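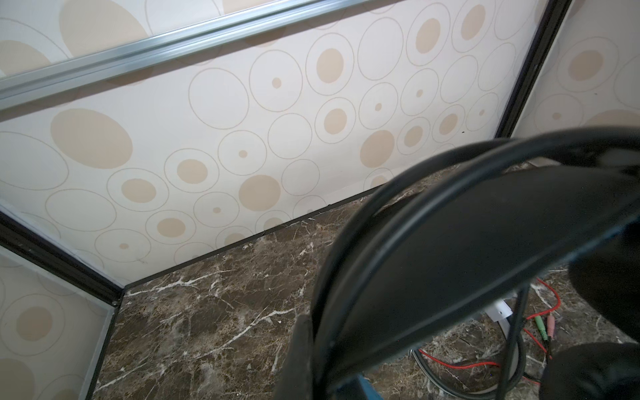 Headphone day at Birkley

Welcome to the August gallery! We had both the black pair and the white pair out, and I love them for completely different reasons.

The black ones are my everyday over-ears. Matte headband, nice thick curve, padded cups, and they go with everything I own (which is mostly black, so fair enough). I wear them on the train and for long evenings of mixing, and my ears never complain.

I'm also a little bit in love with the wallpaper, cream with all those tan rings and dots. Chae-won Cha says it looks like bubbles in milky tea and now I can't unsee it.
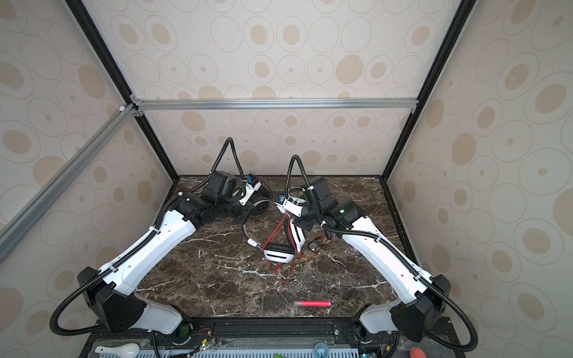

Now the white pair, with the black cushions and the grey-and-white headband. Dean Parsons would happily trade me his bike for these. The thin red cable is my favorite bit, even if it tangles the second you look away! I've tried twist ties, I've tried the over-under wrap, and my best advice is a loose coil and a little patience.

They look so good against that dark brown marble pattern, too. I'd pick the same top for my desk at home if it went with anything else in the room.

Jong-dae Ji asked which pair I'd keep if I had to choose. White for the looks, black for the commute. Ask me again next month and I'll probably swap them around.

More desk stuff in the next gallery, speakers first and then the keyboards.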